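miércoles, 10 de mayo de 2023

Cuaderno de taller, tarea Woo (papel)

Retomo donde lo dejó Danang, que apuntó la calibración en la hoja de Drotov y no aquí (Danang, por favor, aquí también). Las dos pinzas de mano siguen con los mismos parámetros, no he tocado nada. Lo único nuevo es que he vuelto a imprimir los marcadores, porque los viejos tenían las esquinas levantadas y el seguimiento daba saltitos cada vez que uno giraba la muñeca.

El objetivo para Drelisar son 3000 demostraciones entre todas las tareas del baño y la cocina. Hoy me puse con coger una tira de papel, levantarla y pasarla de una pinza a la otra. ¡Parece una tontería y es de lo más puñetero que hemos grabado! El papel no pesa nada, se dobla como le da la gana, y si cierras con ganas las yemas se lo tragan entero y luego no hay manera de soltarlo limpio.

Hice una tanda de 30 con Melati mirando la lista de control. Descarto 11: casi todas porque abrí antes de tener bien agarrado el otro extremo, y un par porque me paré a pensar a mitad del gesto. Eso último se nota muchísimo al entrenar, la política aprende a dudar exactamente donde dudas tú. Prefiero repetir entera una demostración torpe que dejarla «por si acaso».
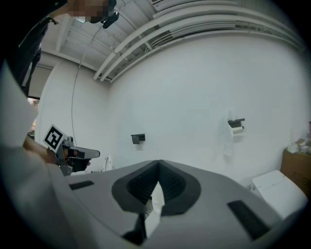 ¿Por qué grabamos con pinzas de mano y no teleoperando el brazo directamente?
Porque con la pinza en la mano se va mucho más rápido y se siente el contacto, que con el mando se pierde casi del todo. A cambio hay que reconstruir la trayectoria después y comprobar que el brazo puede alcanzar todas las posturas, así que una parte de lo grabado se cae en ese filtro.

Lo dejo escrito así porque Hafiz me lo ha preguntado ya dos veces y la semana que viene me lo va a preguntar alguien de Pedberg, seguro.

Cosas que he ido viendo sobre la marcha:

Cerrar despacio el último tramo. Si cierro de golpe, el papel se escapa hacia abajo o se arruga contra la yema.

Codos pegados al cuerpo. Cuando los abro, la segunda pinza acaba demasiado lejos de la primera y luego al filtrar salen posturas imposibles para el brazo izquierdo.

Mirar al papel y no a la pinza. Esto me lo dijo Ewan y yo no le hice caso hasta la demostración quince o así, y tenía toda la razón.

Esperar el pitido antes de moverse. Me he comido el arranque en varias y hay que recortarlas a mano, un rollo.

Queda pendiente decidir qué hacemos con los reintentos. Hakim quiere guardar las veces en que el papel se cae y lo recojo, para que la política sepa recuperarse. A mí me parece bien, pero con etiqueta aparte, que si no se mezclan con las buenas y acabamos enseñándole a tirar el papel al suelo. Lo hablamos cuando vuelva.

Mañana: otra tanda igual pero empezando con la mano izquierda, y revisar el desfase entre las dos grabaciones, que en los últimos archivos me pareció ver un retraso pequeño en la derecha. Baterías cargando las dos.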